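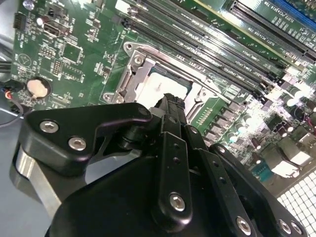

A reader from Skeravport writes that she bought the Maldonado self-study package for network administration after my short note in June, that she finished the first half, and that she would like to know if the second half is worth the evenings. She also asks why I was so positive about the lab guide when, in her words, "the answers are in a different book and the book has no page numbers." Both are fair points, and I promised her a full review. I have now completed the whole package, so I can write it.

First, what you get. The package is for people who prepare alone for the associate level exam in network administration. It is sold by Maldonado, a training publisher, and it consists of 4 parts: a printed course book, a lab guide, a set of practice questions, and access to an online lab. There is also a folded poster with the most used commands. I paid for the complete package from my own money. It is possible to buy the course book alone, but then you do not get the online lab, and I would not recommend it for a beginner.

My situation, so that you can compare with yours: I work on a help desk, I know how to replace a part in a computer and how to reset a password, and I had never configured a router before. English is my third language. I studied in the evenings, usually after eight, when my children sleep.

The course book

The course book has 12 chapters. The first two are about basic terms, cables and addresses, and they can be read quickly if you have worked with computers at all. Chapter 3 explains subnetting, and I must say it is the best explanation I have read. The author begins with a small office that has one printer and a few desks, and the same office grows in each section. When it becomes necessary to divide the network, you already understand why the manager of this office is complaining. I did all the exercises with paper and pencil, and after one week I could do them without looking at the table.

Chapters 4 to 7, about switching and routing, are good but heavy. The sentences become longer, and some terms are used before they are explained. For example, "default route" appears in chapter 5 as if we all know it, and the definition comes in chapter 6. The index helped me here. For a person who reads in a second language, this is more important than the publisher maybe thinks.

Chapter 9 is about wireless networks and I found it too short. It gives the names of the security standards and a table with frequencies, but it has only one exercise, and the exercise asks you to copy the table. The practice questions later ask much more than this chapter teaches. I had to borrow another book from the library in Mullotville to fill the hole.

The print quality is fine. The paper is thin but I could write on it with a pen. The binding stays open on the desk only after you press it strongly, and at chapter 10 some pages in my copy began to come out. I repaired them with glue.

The lab guide

I have to correct myself a little. In June I wrote that the lab guide was "clear and complete." I had done only the first labs at that time. They are clear. Each one starts with a goal, then a small diagram, then the steps, and you can see at every step what the screen should show. For a beginner this is a great comfort.

From the middle of the guide the expected output is no longer printed. You are told to "verify the result" and that is all. The solutions are in a separate booklet, and yes, the booklet has no page numbers. The labs are in order there, but some of them have a letter after the number and some do not, so I put colored paper strips between them. After that it was usable. It is a strange decision from a publisher who did the first part with so much care.

The lab about access lists has a mistake. In step 6 the two interfaces are exchanged, and if you follow the text exactly, you block your own connection. I lost one evening with it. The publisher has a page with corrections, and the mistake is listed there, but the address of this page is printed only on the inside of the back cover. Please look at it before you start.

The online lab

The online lab is hosted by a company named Zaltville, and you enter it with a code from the package. You choose a lab, you wait, and then you have virtual routers and switches in the browser. When it works, it is very pleasant. The devices answer quickly, you can copy text in and out, and you can save your configuration and return the next day.

In the evening the waiting time is sometimes long. I had one night when the lab did not start before I went to bed. Early in the morning, at six, it was always immediate, so I moved my harder labs to this time. The session closes if you do nothing for a while – it does give a warning, but the warning appears in a small window behind the main one. I learned to save often.

Support answered me 2 times. The first answer was only a link to the help page. The second was from a person who had really read my message and who reset my lab in a few minutes. I have no complaint about the second one.

Please note that the access is limited and starts when you enter the code, not when you start the first lab. If you like to read the whole book first, keep the code in the envelope until you are ready.

The practice questions

There are 100 practice questions in the package. They come on paper and also in the online area, and they are the same questions in both places. I expected that the online version would have extra ones, because the box says "paper and online practice," so I was a bit disappointed.

The quality is good. The wrong answers are wrong for a reason, and the explanations tell you this reason and send you back to the correct chapter. Some questions are written with double negatives, and I needed to read them three times. I understand that the real exam can also be like this, so maybe it is useful training.

What I miss is a timer. On paper you can use a kitchen clock, of course. Online it would be easy to add one, and for me time was the biggest problem. I read slowly, and in my first complete try I did not reach the end. In the later tries I did, with a few minutes left for checking.

The poster

I was ready to say it is only decoration. I used it every day. It hangs next to my desk and it groups the commands by what you want to do – show, change, remove, test – and that is how a beginner thinks. The letters are big enough to read from the chair. Two commands from chapter 11 are missing and I wrote them on the edge by hand.

Is the second half worth it?

To the reader in Skeravport: yes, continue, but change the method. Read chapter 6 before chapter 5. Download the corrections and write them in the lab guide with a pencil. Put strips in the solution booklet. For wireless, find another source and do not spend much time with chapter 9. And do the practice questions in small groups after each chapter first, so you still have some unseen ones for the end.

Who should buy it? I think a person who has some practice with computers, who has no teacher, and who can give it regular evenings for a few months. If you already configure networks at work, the first half will be slow for you, and the questions alone would be enough, but Maldonado does not sell them alone. I wrote to ask, and the answer was that it is "under consideration."

I give it four stars of five. With a corrected lab guide and a longer wireless chapter I would give the last one too. My own exam is booked and I will add the result under this review when I have it. If somebody has used the newer edition of the lab guide, please write in the comments if step 6 is repaired.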